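I finally made it over to the Muvamano lab for their open day, and I'm so glad I took the early bus! Gil-soo Myung walked nine of us through the grasping work, and I hogged the spot by the bench the whole time (sorry, everyone).

The method is called Flolline, and the idea is simpler than I expected. The hand has a camera at the wrist, and the software picks its next finger move from that close-up view alone – no 3D model of the object, no overhead camera. They collected 821 grasps with a person guiding the hand, then trained on those. Deok-su Kwak told me the hard part is soft or bumpy stuff, where the thumb hides half of what you're holding.

I asked about the failures, naturally. Two kinds keep coming back, he said: the thumb closing too early, and glare off the tabletop fooling the contact guess. They're rewriting the second part now and hope to have numbers by May.

Coffee was decent, the elevator was not. I got to try the guiding rig myself for two minutes and was terrible at it – my wrist still hurts!
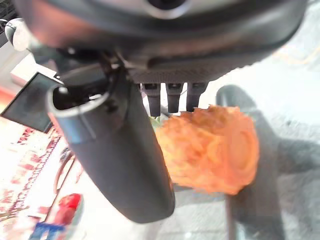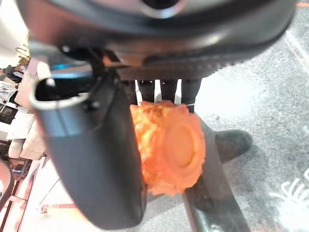 Both from the wrist camera: the hand with an orange object in its grip.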